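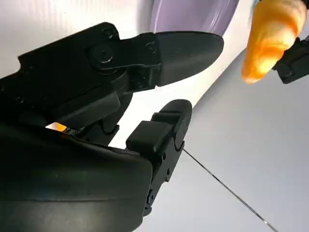

The open fingers of a two-finger gripper, viewed from its wrist camera. A second gripper holds an orange object.

Home Opinion Automation Archive Contact

Laboratories that buy grippers should stop choosing them by rated force. The figure is easy to print and easy to compare, and it says little about whether a finger will close on a rounded plastic body without pushing it away.

Our group spent June comparing two designs, the Clutorum and the Dallon, on 28 household and toy objects. The Dallon has the higher rating. The Clutorum completed 24 of the objects without a second attempt, and the Dallon fell well short of that. Benvinda Veloso, who ran the trials, attributes the difference to the shape of the pads and to how widely the fingers open before contact. I agree with her.

Price is a weak guide as well. One unit cost $800 and the other $2,000, and the less expensive one was the Clutorum. Replacement pads for it can be fitted in the time it takes to restart the controller.

Suppliers should publish pad geometry, opening width and the wrist camera's view of the fingertips at full spread. Purchasing offices should request all of these before they issue an order. Until they do, a short trial with the buyer's own objects remains the only comparison worth paying for.

Paloma Ferreira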